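Support > Allowances and Meals > Resolved threads

Filed under: Meal card problems, Guard & Reserve, Annual training

Search this board... Go

Ticket: meal deduction taken twice, meal card still dead at the dining hall

Status: Resolved (with one loose end, see the bottom)

Hi all, Chiamaka Bashir here, supply clerk for our company and, since last spring, the person who gets handed every meal card problem because I once fixed one. I'm putting my whole log up so the next clerk has something to go on. It's long, sorry, I kept adding to it as I went!

So, the problem. We had people on orders at the Umberg training site for annual training. Everybody was on the government meal plan, which means the cost of meals comes out of your pay and you eat at the dining hall by scanning your card. Simple enough. Except that when our folks got to the scanner, 45 of them got a red light and the message "NO ENTITLEMENT ON FILE." The cashier was very nice about it but told them they'd have to pay cash or step out of line. Then the pay statements came and those same soldiers had the meal deduction taken out. Twice! So they were paying for meals they couldn't get, two times over, and some of them were also paying cash at the register. I had a private in my office with a total of 80 dollars in receipts, and that's real money to a private.

What I tried first was the obvious stuff. I had people clean the cards and try the other scanner. No change. I reissued three cards from scratch, new numbers and everything, and the new ones went red too. That told me the plastic was fine and the trouble was somewhere in the records.

Next I called the Cindden help line (Cindden is the system our site uses for meal entitlements, in case yours is different). I got told to log out and log back in. I did. Then I got told the roster looked good on their end, and it did, because they were looking at the roster for the unit and I was asking about the roster for the orders. Those are two separate screens! It took me two phone calls to work out that we were talking about different things, and I'll admit I got a little short with the second person. If that was you and you're reading this, I apologize, you were patient.

Okay, here's the part you came for. When our orders got amended (they moved the report date up), Lidovness, the orders side of things, made a new record for each amended soldier and didn't close the old one. So each of the 45 had two sets of orders sitting there with overlapping dates. Pay saw two sets and took two deductions. Cindden saw two sets, couldn't decide which was good, and gave them nothing. One mistake, two completely opposite results, and that's why it looked like two problems for so long. The rest of the company had their orders cut after the amendment, so they only ever had the one record and ate just fine.

While all this was going on I was collecting everybody's cash receipts, because you can't claim a refund without them. Please, please start doing this on the first day. Small paper slips vanish in a cargo pocket, and the ink on ours faded if they rode around on a dashboard. I asked people to use anything that zips shut and to write name, date and meal on the back of each slip before it goes in. One pouch per squad worked a lot better than one giant envelope for the company, which I also tried, and which I don't want to talk about. 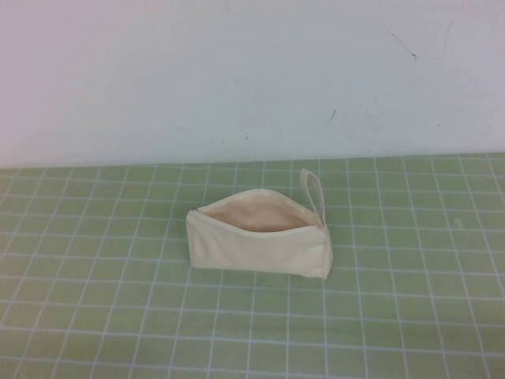
Small zip pouch, open. Any soft one along these lines will do for slips.

Back to the fix. These are the steps in the order that worked for me:

1. Pull the orders list for each soldier by name, using the orders screen and skipping the unit screen.
2. Look for two records with overlapping dates. Write down both order numbers.
3. Send the older number to whoever publishes your orders and ask them to revoke it. Say "revoke." I said "delete" the first time and my request got kicked back.
4. Wait for the overnight update. I kept refreshing the screen all afternoon and it did me no good at all.
5. Have one soldier test a card at breakfast before you tell the whole company it's fixed.
6. Then, and only then, send the pay correction.

About step 6: I did it too early on my first try. I sent the pay correction while both records were still open, and the system gave the money back and took it right out again the next day. So my poor test soldier had a refund and a new deduction on the same statement. He took it well. I bought him a coffee.

Our correction was signed off on February 12, 2023, and the scanner lights have been green ever since. The extra deductions came back in the next regular pay. Cash receipts were slower, as those go through a different office and need a claim form for each person. If you're over 300 dollars on a single claim they want the commander's signature too, so check your totals before you send somebody off to stand in line.

One reply I got on the old thread, from Ferreira over at the next company, is worth saving here: "We had the same red light but only one set of orders. Ours was a wrong end date. Check that too." Good catch, and a much quicker repair, so maybe look at the end dates before you go hunting for doubles.

The loose end: two of our claims are still open. The larger batch file shows a leftover balance of 1045 dollars that I can't match to any names, and I've asked pay to break it down by soldier. They've got it and I have a ticket number from them. I'll update when I hear back, and if it drags on to May I'm going over there in person with my binder, because we've got another training block coming and I don't want the old mess sitting under a new one.

Also, if your dining hall manager is willing, ask for a paper sign-in sheet as a backup. Ours agreed on the fourth day, and people could eat without cash while I kept working on the records. I wish I'd asked on day one. Post below if your screens look different from mine and I'll try to help.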